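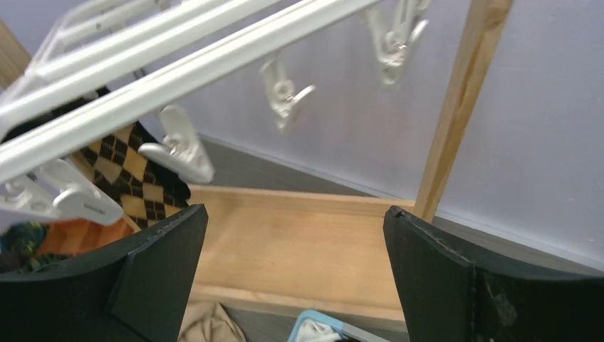 Most people go to a robot open day hoping for something that walks, talks or shoots lasers. At Dernik, on 12/10/2025, the robots were doing laundry. If you have ever been told to put your socks away, you may feel some sympathy. Up close, a robot's hand is two thick black fingers with a big gap between them, and no thumb at all. Now picture using those to deal with a white plastic clip on a drying rack, with a yellow-and-black diamond sock hanging from it. You would probably ask for your old hands back.

Why is a sock so hard?

A brick is easy for a robot. It has the same shape on Monday as it had last year. A sock changes shape every time you touch it. Pinch the top and the toe swings somewhere else. Your brain sorts this out while you think about lunch, but a robot has to look, work out where the sock is now, and then move.
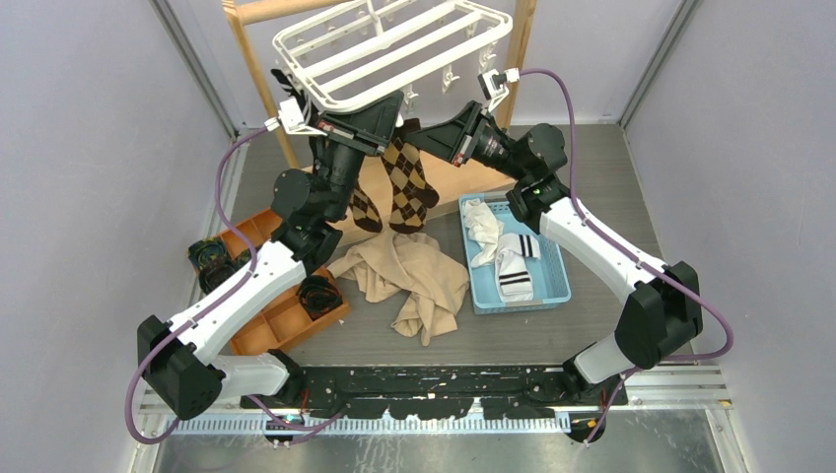

Two arms, one drying rack and a good many socks.

The arms at Dernik are named Osano and Drurkon. They don't know this, and they don't come when called. Each one has joints that bend a bit like your shoulder, elbow and wrist, and small cameras do the job of eyes. The people showing them off had 46 chairs out for visitors. Children took the front row and gave advice, loudly.
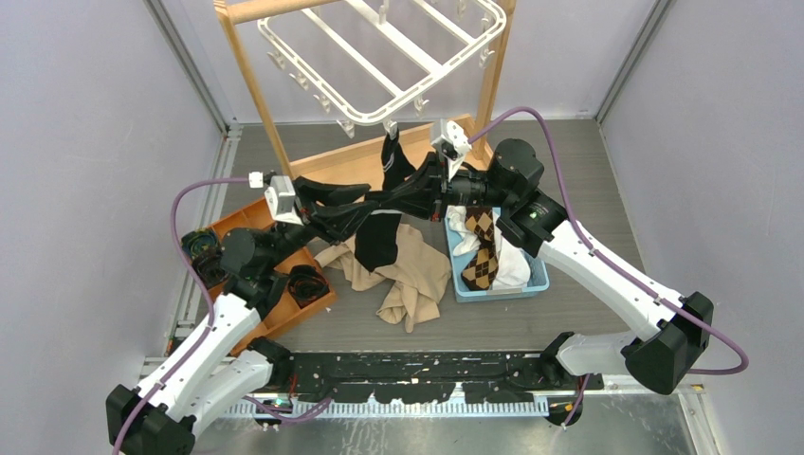

Teamwork is the tricky part. If you hold a sock in both hands, your left hand has a pretty good idea what your right hand is up to. Two robot arms need a computer to keep them in step. When both grippers had hold of the same black sock, it stretched out between them and sagged toward the floor, and the whole front row leaned in. One arm pulling too hard can turn sharing into tug-of-war, as anyone with a brother or sister can tell you.

Try it at home

Put on your thickest mittens, find a sock and a clothespin, and hang the sock up. Then do it using only one finger and thumb on each hand. Then please put the sock in a drawer.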